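Llego al taller a media mañana y me recibe con las manos llenas de cera. Lleva años haciendo muebles pequeños y me había prometido hablar de tiradores, un tema que yo creía de cinco minutos – se nos fue la tarde. «El tirador es lo primero que tocas y lo último que la gente elige», me dice mientras busca dónde sentarse. A ella le gustan los metálicos y negros sobre madera clara, de los largos, que se agarran sin mirar.

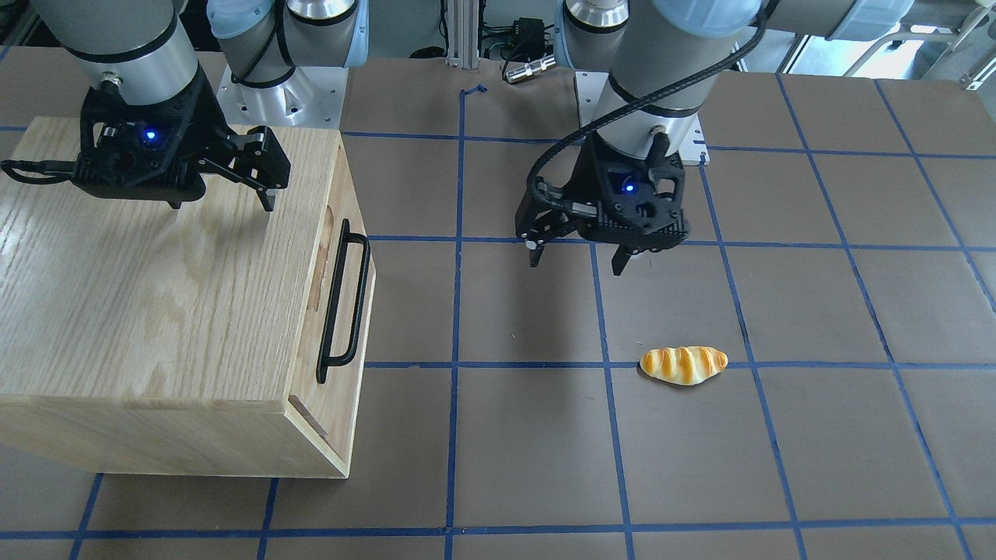 Número 42, página 8

Le pregunto por qué tanto negro, ¡si antes todo era latón! Se ríe. «El latón me encanta, pero en una madera clara se me pierde. Con el negro ves la veta y ves el tirador, cada cosa en su sitio». Su serie Bela empezó así, con un cajón que le había encargado Keltirik y que repitió 3 veces hasta quedarse tranquila con las guías. De las guías podría hablar sin parar, la verdad. Prefiere las metálicas, aunque reconoce que aprendió con las de madera y jabón, las de toda la vida. «Un cajón que se atasca lo acabas odiando y dejas de guardar cosas en él. Yo tengo uno en casa así, lleno de pilas gastadas».

También me cuenta que nunca disimula los nudos. Los deja en el frente, a la vista, y si el cliente protesta le enseña otra tabla (casi siempre vuelven a la primera).

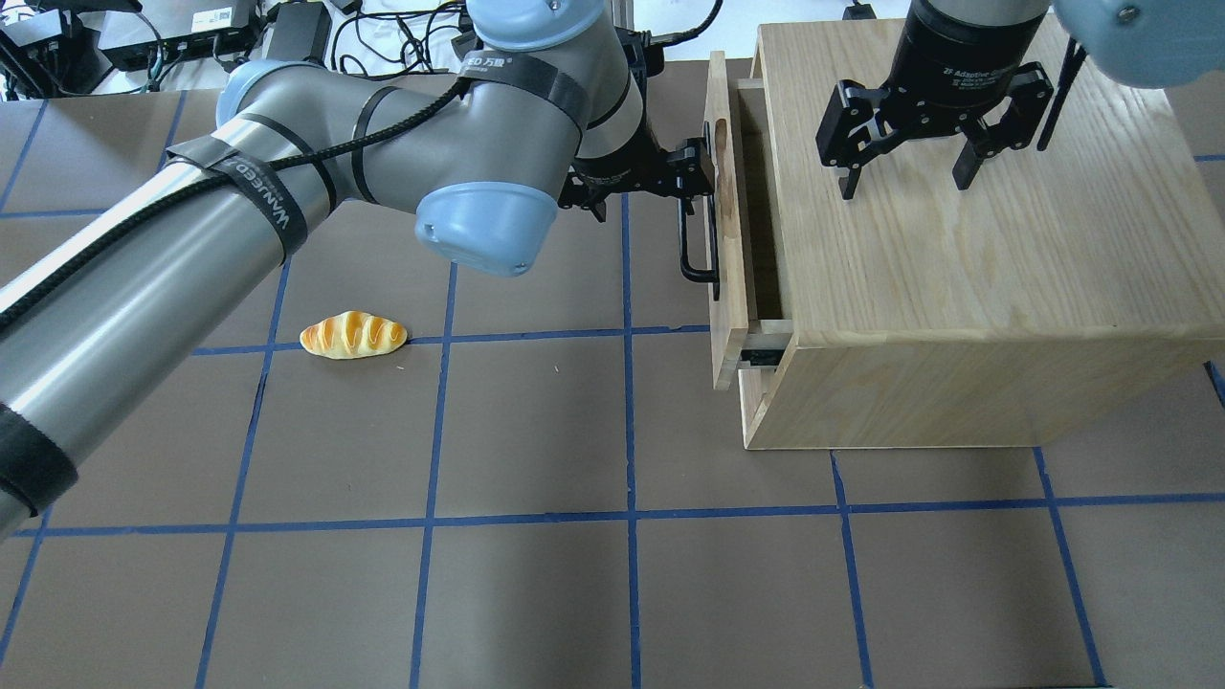

Femeo no lo ve tan claro y opina que un nudo en el frente de un cajón acaba dando guerra con los años, sobre todo cerca de una ventana. Se lo comento y se encoge de hombros: «Pues que lo pongan lejos de la ventana». Luego matiza que sí, que alguno se le ha abierto, y que lo rellenó con resina y siguió adelante.

Antes de irme me enseña el cuaderno de encargos. Va por la página 151 y el último apunte es para Westerberg: cómoda baja, frentes lisos, tirador por decidir.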